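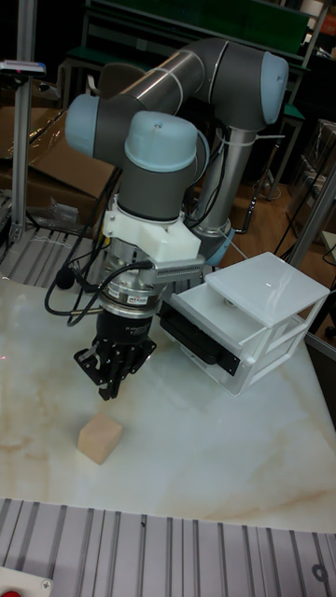 White tabletop, faint beige-and-tan veining.

Trasta Stone Soap, 50 oz refill

I make this in small batches and I still get a little giddy when a fresh one comes out right! Trasta is a plain liquid soap for marble, granite and tile. No vinegar, no lemon, nothing that dulls a polished top. Put a capful in a bucket of warm water, wipe, then dry with a soft cloth (old T-shirts are my favorite).

The scent is new this year. I went back and forth with Guoqing Lu over it for weeks, and we landed on a light fig that fades pretty fast. If you liked the old Polák rosemary, I do have a few bottles left, so ask. 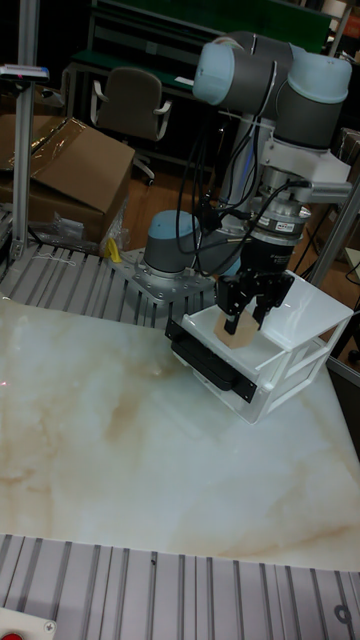

Mei Delacroix wrote in to say she uses half a capful on her kitchen island and gets no streaks at all, and could I please sell a bigger jug? Yes! The Fedolgate jug is coming in June, with a proper spout this time.

Now, stains. Soap won't lift an old oil spot, and I don't want you scrubbing at it all evening. You want a poultice for that, and the Cilto powder is the one I keep under my own sink.

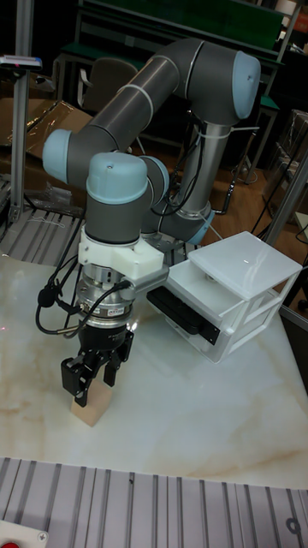
Mix it to a thick paste, spread it a bit past the edges of the spot, cover it with plastic wrap and leave it overnight. Test a hidden corner first, please.

Item 2762. Ships in 30 hours, refills go out in a pouch. 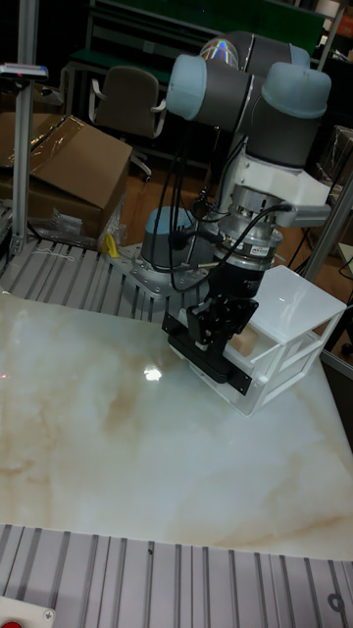 White open box with a small tan block on the shelf inside.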